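Print this item | E-mail this to a colleague

KITCHEN CORNER: THE GREAT PLAY FOOD AMNESTY

Regular readers will remember that in December we asked for the return of any play food that had wandered off to desks, coat pockets and, in one case, the fridge on the second floor, where a toy lettuce had been labelled with a name and a use-by date. The response was better than expected. The total now stands at 33 pieces, including a fried egg that was never ours and which Solberg are welcome to have back whenever they care to ask.

Setareh Hosseinzadeh, who has taken on the kitchen set since the move to the Pultard building, would like it known that she is a patient woman. She would also like it known that the ketchup is not a doorstop, that the colander is not for paper clips, and that the next person to put a real biscuit in the toy toaster oven will be asked to get the crumbs out with a cotton bud.

The white table is now the kitchen's permanent home. There was talk of the round one from the Planex room, but it wobbles, and anything shaped like a tomato tends to leave.
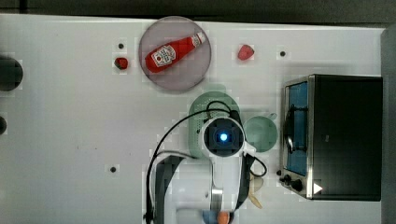
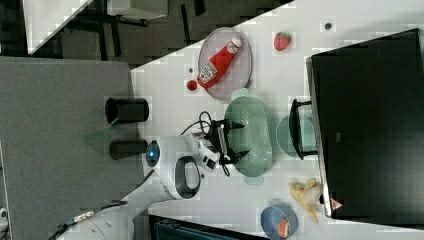
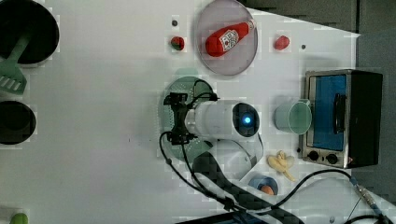 The kitchen table, three times over, with the ketchup having a lie-down on its plate in each.

On the subject of the ketchup, there are two schools of thought. One holds that a bottle should be stood up like a bottle. The other has tried standing it up. Setareh has ruled that it may stay on its side on the plate until further notice, and the matter is closed, though the Nerico end of the corridor has asked for this to be minuted.

The fruit has been more trouble. We have had three separate e-mails about whether strawberries count as dessert or as decoration, the longest of them 639 words, with a footnote. Please stop. They go out on the table with everything else and they come back in the tub with everything else. The same applies to the banana.

A few wants, if anyone is having a clear-out at home:

Toy cutlery, any colour, as we have the one fork
A lid that fits something
Small bowls, provided they have not been chewed

Please don't buy anything new. The last person to be sent shopping came back with a 190-piece picnic and we are still finding the peas.

Donations can be left in the tray by the post room, marked KITCHEN (TOY). The second word matters. Last time it was left off and somebody gave us half a jar of chutney.

We use cookies to remember your newsletter preferences. Accept | Manage settings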